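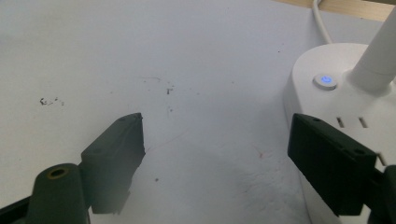 # Session 9: Looking after a white work surface

Welcome back, everyone, and thank you for putting up with the change of room. Last time we dealt with floors and skirting, and I promised we would move up to desk height for this session, so do have a cloth to hand if you're reading along at home. These notes cover what I said in the first half, with a few bits I forgot and was reminded of over tea.

## Why pale tops are hard work

A white top is a lovely thing to sit at, especially in September when the afternoons start to draw in, but it shows every crumb, pencil mark and bit of grit. Dark specks stand out at once. Faint smudges are the opposite, and you can look straight down at one for a whole morning and miss it, particularly where the light falls brightly and washes everything out. Crouch until your eye is nearly level with the top, then look again from the other side.

When we did the reading room desks at Eteddale, Grethe Ladefoged had us do this before anybody was allowed to wet a cloth. I grumbled at the time (I had 16 desks to get through and a bus to catch) but I have done it her way ever since.

## Loose or stuck?

Dry first, always. Use a soft brush or a dry, folded cloth and work towards yourself with very little pressure. Anything loose will come away with the cloth. Grit that is pushed about under a heavy hand leaves fine scratches, and those you will be looking at for years.

Whatever stays put is a mark, and we treat marks one at a time:

- **Small black specks:** a barely damp cloth, then a drop of washing-up liquid if they won't shift.
- **Reddish smudges:** could be ink, crayon, lipstick or jam. Start with plain water and dab. Rubbing spreads some inks dreadfully.
- **Thin faint lines:** run a fingertip across. If you can feel it, it is probably a scratch, so leave it alone and write it down.

Please don't reach for scouring powder. I know somebody's grandmother swore by it.

## Edges

Where a white top meets a wooden edging, dust settles along the join. Wrap the cloth round one finger and go along it slowly, with the grain of the wood. Keep the cloth drier here than you did in the middle.

## Power strips and cables

Those of you who came on Wednesday will remember that we spent nearly 18 minutes on this, and I make no apology for it.

If there is a power strip on the desk, switch it off at its button and then unplug it at the wall. A lit button means it is live, so look for the light before you begin and check that it has gone out. Save any work and tell whoever uses the desk first, please!

Once it's unplugged, wipe the casing with a dry cloth. Keep all moisture well away from the socket openings, and don't poke anything into them. Lift the cable, wipe underneath, run the cloth along its length and lay it back in an easy curve with no sharp bends.

## Before next time

Choose one pale surface at home and try the low look, morning and evening. Jot down what you find and bring your notes along. We'll be in room 428 again, and we start on drawers.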